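Skidetti Hand-Crank Pasta Roller, by Wadero
Item 794 -- $80 -- In stock

Turns a lump of dough into a long sheet of dough, and takes up a good part of your counter while doing it.
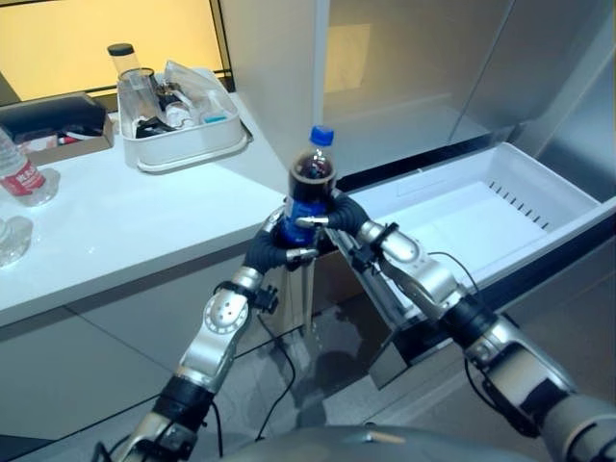
We held off on carrying a pasta roller for years. Most of the ones we tried fell into two groups: the kind that squeaked, and the kind that slid across the counter while squeaking. Customers kept asking anyway, and we kept telling them to use a rolling pin, which is good advice that no one who walks into a kitchen store wants to hear.

Then Wadero sent us the Skidetti. The name suggests a winter driving accident, and we expected it to behave like one. It stayed put. We have had it clamped to the demo counter at Âu since December, and it has been cranked by children, by engaged couples working out their differences, and by one gentleman who wanted to know if it would take modeling clay. (It will. Please don't.)

What you get

The roller body, in steel, with the rollers already mounted.
One crank handle, which comes off for storage and then hides in the drawer with the chopsticks.
One table clamp.
A cutter head with two sides, one for wide noodles and one for thin.
A small stiff brush for cleaning.
A booklet in several languages. The English part is fine. It does use the word "laminate" for folding the dough over on itself, so don't go looking for a chapter on flooring.

What you don't get is a motor. Wadero doesn't make one for this model, and the crank fitting is their own shape, so a motor from another brand won't go on. If you cook for a crowd every week, that is a real reason to buy something else. If you make noodles on Sunday afternoons with the radio on, your arm will be all right.

How it works

There is a dial on the side. Setting 1 leaves the rollers far apart, and each number after that brings them closer. You start at 1, feed the dough through, fold it, feed it through again, and keep at it until the sheet stops looking like a relief map. Then you work up the dial one number at a time.

Please do go one number at a time. The dial will let you jump straight from 1 to the thin end, and the rollers will take the dough with no complaint, and what comes out the other side looks like a lace curtain that has met a cat.

For most noodles, stop at 5. For filled pasta, go one or two past that. The last setting makes a sheet thin enough to read through, and we have found very few uses for it beyond showing off, although it does that well.

The clamp

The clamp deserves its own section, having been the cause of most of our phone calls. It needs a counter edge with a lip it can get under. If your cabinets come up flush with the countertop, the clamp has nothing to grab. Go look at your counter before you order. Feel underneath. We'll wait.

A sturdy table works as well, and so does a heavy cutting board that hangs over the edge a little, if the board itself is going to stay where you put it. A card table does not work. The ironing board was a creative idea, and we wish that customer a quick recovery.

Put a folded dish towel between the clamp and any surface you are fond of. The rubber pad on the screw is decent, but it is small, and it will leave a mark on soft wood if you tighten it like a lug nut.

A dough to start with

The booklet has a recipe that makes enough for a wedding. Thu Khúc, who runs our Saturday classes, uses this one, and it comes out to 670 grams of dough, give or take how big your eggs are. It feeds four hungry people, or two who have been kneading.

Put 400 grams of all-purpose flour on the counter and make a well in the middle. Crack in four large eggs, then add a spoonful of olive oil and a big pinch of salt. Beat the eggs with a fork and pull in the flour a little at a time from the inside wall. At some point the wall will give way and egg will run for the edge of the counter. This happens to everyone, so keep a bench scraper in your other hand. You can also do the whole thing in a bowl and skip the drama.

Once it holds together, knead until smooth. It will feel too dry at first. It is supposed to. Do not add water yet. Knead some more, complain, knead again, and if there are still dry crumbs that won't join in, wet your hands and go on from there. Wrap the dough tightly and leave it on the counter for half an hour. When you come back it will be a much nicer dough than the one you left.

Cut it into four pieces, keep three of them wrapped, and flatten the fourth with your palm before it meets the rollers. Dust with flour only when it sticks. Too much flour dulls the surface and turns your cooking water to paste.

Cutting and drying

Let each sheet rest a few minutes before you run it through the cutter. A sheet that is too damp will come out scored but still joined, and then you get to spend the evening pulling noodles apart by hand. A sheet that is too dry will crack. What you want feels like a soft leather glove, and after two or three batches you'll know it when you touch it.

The wide cutter is excellent. The thin cutter is good. We'd like to say they were both excellent, but the thin side leaves a strand or two stuck together near the left end, and no amount of sweet talk has fixed it. They come apart in the water.

For drying, we sell the Holura rack, which has folding arms and looks like something a small heron might perch on. It's nice. The back of a chair with a clean towel over it is also nice, and you already own that. Or dust the noodles with semolina, twirl them into loose nests, and leave them on a tray until the water boils.

Cleaning

Do not wash it. We put this on the box, on the receipt, and on a little tag tied to the crank, and every so often one still comes back with rust on the rollers and an owner who "just rinsed it."

Let the machine sit until the bits of dough dry out, then brush them off with the brush. Turn it over and tap it. Run a scrap of plain dough through now and then to pick up what the brush missed, and throw that scrap away. Wipe the outside with a barely damp cloth, dry it, and put it back in its box. No dishwasher, no sink, no soaking it overnight.

The first time you use the machine, there will be a thin film of factory oil on the rollers. Run a few scraps through until they come out clean. These scraps will be gray. They are not a delicacy.

Things it will also do

Crackers. Roll the dough to the middle of the dial, brush with oil, salt heavily, bake hot. These are so easy that they've done real damage to our idea of what a box of crackers should cost.

Dumpling wrappers. Go thin, cut with a glass, keep them covered. Thu does hers in stacks with a little cornstarch between them, and is done before the rest of us have found a glass.

Fondant, if you have to. Cake people tell us it rolls beautifully. Dust with powdered sugar and brush the rollers very well afterward.

Cookie dough, no. Butter gets into places the brush can't reach.

What customers ask

Is it loud?
It makes a low ticking sound at the wide settings. Someone in the next room could nap through it. The kneading is louder, depending on how your day went.

Can I use whole wheat flour?
Yes, mixed with white. All whole wheat will go through, but the edges get ragged and the sheet tears if you hurry. Half and half is a good place to begin.

What about gluten-free dough?
Some doughs work and some fall out the bottom as gravel. Stay at the wide end of the dial and keep the sheets short. We can't promise anything.

Are there other cutter heads?
Wadero makes one for ravioli. We tried it and don't stock it. A knife and a fork do the same job with less swearing.

My crank falls out.
Push it in until you feel it seat. If it still falls out, call us and we'll send another. An early batch had a crank that was a hair too thin, and we have a box of the good ones behind the register.

Left-handed?
The crank goes on one side only. Our left-handed staff turn the machine around and feed from the back, and say it's fine, in the tone left-handed people use for scissors.

Warranty and returns

Wadero covers the rollers and gears for five years. Rust isn't covered, see above. Neither is modeling clay.

You can return the machine to us within thirty days if it hasn't been used, or if it has been used and something is wrong with it. If you have simply learned that you don't like making pasta, bring it in anyway and we'll talk. Trade-ins get cleaned up and go on the shelf by the door at a lower price, and they tend to leave fast.

Shipping and pickup

It's heavier than it looks, and the shipping charge at checkout reflects that. Pickup at the store is free. Bring a bag with real handles.

Page last updated Wednesday, March 17, 2021. The cutter head is now included in the price; it used to be sold separately, and if you paid for one this month, let us know and we'll refund it.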